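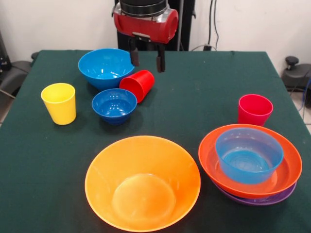 What Is Plastic Made Of?

Plastic is a material made by people, mostly from oil and natural gas. It can be shaped when it is soft, and it keeps that shape when it hardens. Plates, pipes, buttons and bags are all made this way, although the plastics in them differ.

Very small parts, very long chains

Everything around you is built from tiny parts called atoms. Atoms join together in groups called molecules. A water molecule has only three atoms. A plastic molecule may have many thousands, linked in a long chain.

A chain like this is called a polymer. "Poly" means many. Each link in the chain is a smaller molecule called a monomer. "Mono" means one. To picture a polymer, think of a string of paper clips. One clip is the monomer and the whole string is the polymer.

Nature makes polymers too. Cotton, wool, wood and spider silk all contain them. Your hair is made of one.

From the ground to the factory

Oil comes out of the ground as a thick, dark liquid. It is a mixture of many substances, and it has to be sorted before it is of much use. This is done in a tall tower at a refinery. The oil is heated until most of it turns to vapor, and the vapor rises through the tower. Different substances turn back into liquid at different heights, where they are collected on trays.

One of the liquids collected is called naphtha. It is heated again, this time with steam, until its molecules break into smaller ones. Two of these small molecules are ethylene and propylene. They are both gases, and they are the monomers for the two most common plastics:

Ethylene makes polyethylene (bags, squeeze bottles, milk jugs).
Propylene makes polypropylene (food tubs, bottle caps, rope).

In a large tank called a reactor, the monomers are joined into chains. A substance called a catalyst helps them join. The new plastic is melted, pushed through small holes and cut into pellets the size of lentils. Factories that make plastic objects buy these pellets by the sack or by the truckload.

Shaping the plastic

The pellets go into a machine with a heated tube and a large turning screw. The screw pushes them forward and they melt. What happens next depends on the object.

Injection molding: melted plastic is forced into a closed metal mold. It cools, the mold opens, and the object drops out. Bowls and toy bricks are often made like this.

Blow molding: air is blown into a soft tube of plastic so that it swells to fit the mold. Bottles are made like this.

Extrusion: plastic is pushed through a shaped hole, the way toothpaste comes out of its tube. Pipes and drinking straws are made like this.

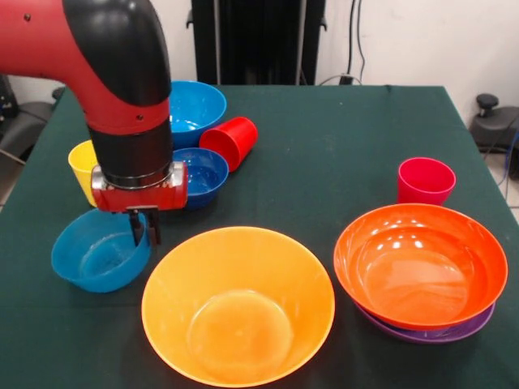 A shallow blue bowl that lets a little light through.

Where the color comes from

Many plastics are clear or milky white before anything is added to them. Color comes from a powder called pigment. The pigment is usually mixed into a few pellets at high strength, and those pellets are then mixed with plain ones. A small amount colors a whole batch. The color goes all the way through, so a scratch on a red cup shows more red underneath. Paint sits only on the surface and can chip off.

Some pigments block light completely. Others let part of it pass, and the plastic is then called translucent.

Hard, soft, shiny, dull

Two groups of plastic behave differently when heated. Thermoplastics go soft and can be melted and shaped again. Thermosets harden once, and after that they will char before they melt. Most recycled plastic is thermoplastic.

The surface of a molded object is a copy of the inside of its mold. If the metal was polished, the plastic comes out smooth. If the metal was roughened, the plastic comes out dull.

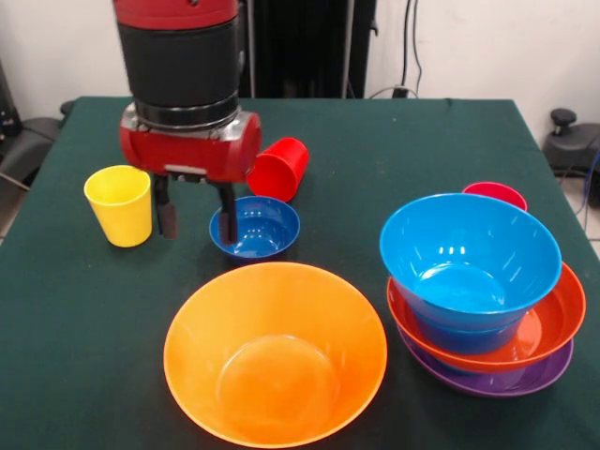

Shine is a matter of how light leaves a surface. On a rough surface, light bounces off in many directions and the surface looks dull. On a smooth one, the light bounces off in an orderly way and you see bright spots where lamps are reflected. The small royal blue bowl has white patches of this kind on the inside, from the lights overhead. Fine scratches scatter the light, and for this reason plastic can lose its shine with use.

Try it: Find a plastic tub and look at the bottom for a triangle with a number in it. The number 5 stands for polypropylene, and 2 and 4 are two kinds of polyethylene. Ask an adult which numbers are collected where you live.

Words to know

Catalyst: a substance that helps a reaction along without being used up.
Monomer: a small molecule that can link with others.
Pigment: a colored powder.
Polymer: a long chain of linked molecules.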